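Grodthorpe Parish Prayer Book Stand

Home > Church Supplies > Lecterns and Stands > Tabletop

$485 for a set of 10 stands. Single stands made to order, please write first.

Hi, and thanks for stopping by the page! I'm Vittoria Dal Bello, and I make tabletop stands for Bibles, missals, hymnals and the big ring binders that every parish seems to run on. The Grodthorpe is the one I get the most mail about, so I've tried to put everything I know about it on one page (it got long, sorry, skip down to sizes if that's all you need).

I started making these when our parish began its small group nights in the old school wing. We had a Bible study in one room, the RCIA people across the hall and a rosary group that moved wherever there was heat. Everybody was trying to read from a book while holding a pen and a coffee, and the Bibles were getting wrecked. Spines cracked right down the middle. I'd been making cookbook stands for my sister and I thought, well, a lectionary is only a cookbook with more pages, and off I went to the garage.

The first ones were terrible. They tipped over if you opened the book to Genesis and they tipped the other way if you opened it to Revelation. Joonas Kallio, our deacon, used one at a funeral vigil with a hand on it the whole time, bless him. The Grodthorpe is the fourth version, and it has a deeper foot and a lip that runs the full width of the ledge, so the weight of the book can shift from one side to the other and the stand stays put.

What it's made of

Solid maple, sanded by hand, finished with an oil and wax mix that I rub in over two days. I don't use stain. If you want a darker stand to go with your pews, ask me about walnut, which costs more and takes longer to get. The hinge is brass and so are the screws. There's a strip of felt under the foot so you can set it on an altar cloth or a polished table and not worry about it.

It folds flat. I really wanted that, because our storage closet is the size of a phone booth and I'm guessing yours is too. Folded, a set of 10 goes into a canvas bag with a shoulder strap, and the bag comes with the set.

Sizes

The ledge comes in two widths. The regular is right for a standard study Bible, a hymnal, a breviary or a personal missal. The wide one is for a ring binder, a large print Bible or an altar missal, and if you're buying for a lector or for Mass I'd go with the wide one every time. You can mix the two in one set for the same price, just put what you want in the order notes.

Neither size will hold a full pulpit Bible, the kind that takes two people to carry. I make a different stand for those called the Matar, and it's on its own page.

The angle adjusts to 5 positions. The lowest is nearly flat and it's nice for writing, and the steepest is good for anyone who reads from a chair. Most of our readers leave it at the middle notch and never touch it again! 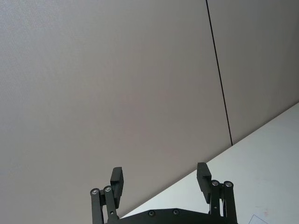

The notches are cut into the back leg, and there's a small brass pin that drops in and holds the angle. You can change it with one hand. I had a few of our older parishioners try it before I settled on the pin, and Lakshmi Hegde, who has arthritis in both thumbs, told me flat out that my earlier wing nut was a punishment. So the wing nut went. If you bought one of the older stands with a wing nut, write to me and I'll send you the pin for free, you only need a drill and a steady afternoon.

Page holders

Each stand comes with two page holders that swing in from the sides. They're soft tipped so they won't mark thin Bible paper. If your group sings and turns pages a lot, you'll want to leave them folded back, they slow you down. For outdoor services I'd use both plus a clothespin. We did our blessing of the animals in August with a good stiff breeze coming off the lake and the stands did fine, though I can't say the same for the song sheets.

Engraving

I can engrave the front of the lip with a parish name, a memorial line or a short verse, up to 30 characters counting spaces. Lots of people order one in memory of a parent or a longtime choir member, and I love doing those, so please take your time over the wording and send it to me in writing. I copy what you send exactly, including capitals. I don't engrave over the phone anymore after a very unfortunate Philippians.

Engraving in Italian, Spanish and Finnish is no problem. For Greek or Hebrew, send me a clear file from someone who reads it.

What other churches say

"We use ours for the adult class and then they go straight upstairs for the choir. The bag is a lifesaver on the stairs." Kalevi Juntunen, Grurnton

"Bought the wide ones for our lectors. I was nervous about the price and I'm very glad we went ahead. One arrived with a sticky hinge and Vittoria had a new one here the next week." Finn Hollmann, Ellia

Care

Wipe it with a dry cloth. If it gets coffee on it (it will), use a damp one and dry it off right away. Once a year or so, rub in a little wax, any plain furniture wax is fine. Please don't use lemon spray. Candle wax comes off best if you let it get hard and then push it with the edge of a plastic card. Don't leave the stands leaning against a radiator all winter, the wood will move and the hinge will start to complain.

If a screw works loose, a quarter turn does it. They're an ordinary slotted head, on purpose, so whatever is in the sacristy drawer will fit.

Ordering and shipping

I work alone and I make these in batches, so there's usually a wait. I'll email you with a ship date when your order goes on the list, and I don't charge your card until the box is closed and labeled. Churches can pay by check or ask for an invoice, just tell me the name that should be on it. If you're tax exempt, send the certificate along with your order and I'll take the tax off.

Shipping in the lower 48 is included in the price of a set. For Alaska, Hawaii and Canada, write to me and I'll look up the cost. You can send back anything that isn't engraved within 30 days and I'll refund you, you'd only pay the postage.

For Lent and Easter orders, please get in touch as early as you can. That's my busiest stretch by a mile and I'd hate to have your stands show up on Easter Monday.

Page updated December 29, 2021. Wide ledge in maple is back in stock, walnut is still on order.

Related items: Matar Pulpit Bible Stand, Canvas Carry Bag (spare), Brass Pin and Felt Kit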